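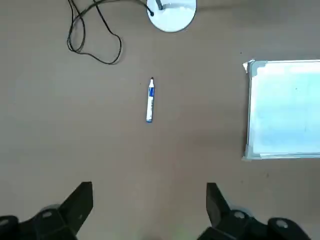
A marker with a blue label band.

How a Chain Necklace Is Made

A chain is a row of metal rings called links. Each link passes through the next one, so the chain can bend but does not come apart. The Drulero necklace chain has 153 links.

Links start as wire. The wire is wound around a straight rod, called a mandrel, until it looks like a spring. A saw then cuts along one side of the spring, and every turn of wire becomes an open ring.

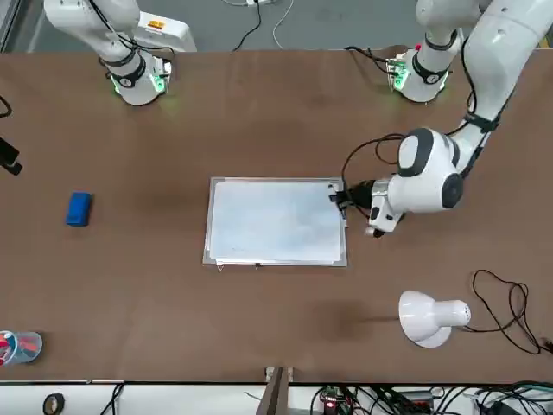

The open rings are joined one at a time. A ring is twisted sideways with 2 pairs of pliers, hooked through the last ring and twisted shut. Pulling the ends straight apart would spoil the round shape.
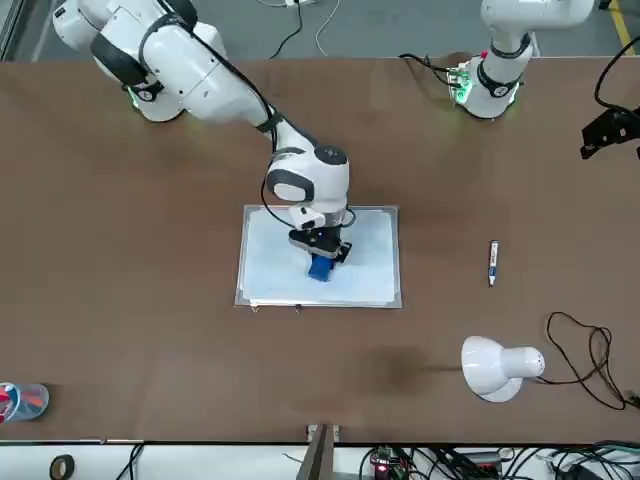
A closed ring still has a tiny gap. Solder – a metal that melts before the ring does – fills it. The piece of solder has to be lined up before it is set down. The blue block held just over the white tray is in the same position: above the place, with a small space left under it. When the solder is heated, it flows into the gap and hardens as it cools.

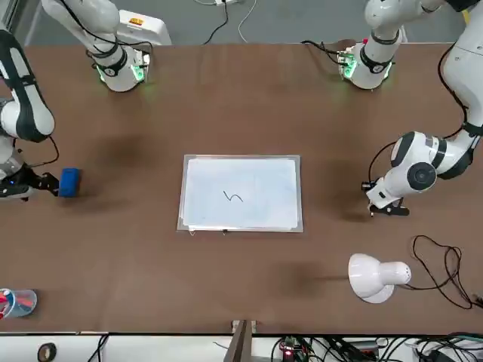

Page last changed: July

The last part is the clasp, which opens and closes the necklace. A spring clasp has a small lever. Push the lever and the clasp opens. Let go and a spring inside closes it again.

Words to know
Link: one ring of a chain
Mandrel: a rod that wire is wound around
Solder: metal used to join metal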